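### 4.2 Ce que voit la caméra de poignet

Bon, parlons du point qui m'a pris le plus de temps : l'écart entre la vue de poignet simulée et la vraie. Au départ, je pensais (naïvement !) qu'il suffisait de recopier les paramètres optiques dans Clerno et de lancer l'apprentissage. Raté. La politique apprise se fiait surtout aux bords de la pince, et dès que je décalais la caméra de 2 degrés, elle perdait complètement l'objet.

Avec Gintarė Org, on a donc repris le rendu à zéro. On tire 41 variantes d'éclairage par épisode, on fait bouger un peu le point de vue, et surtout on garde les doigts dans le champ, même quand ils mangent une bonne partie de l'image. J'étais contre, je l'avoue, mais les essais m'ont donné tort : sur les sept tâches de Jevance, quatre s'améliorent nettement. La figure 3 donne une idée de ce que reçoit le réseau en entrée, avec un cylindre sombre entre les deux doigts et pas mal de structures claires autour. 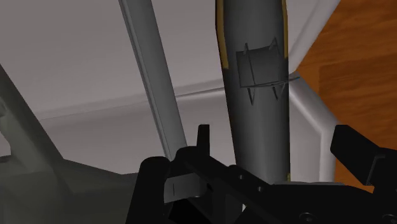
**Figure 3.** Vue rapprochée simulée : pince noire au premier plan, cylindre gris foncé à liserés jaunes, surface en bois à droite.

Les trois tâches restantes ne bougent presque pas, et j'y reviens en section 5.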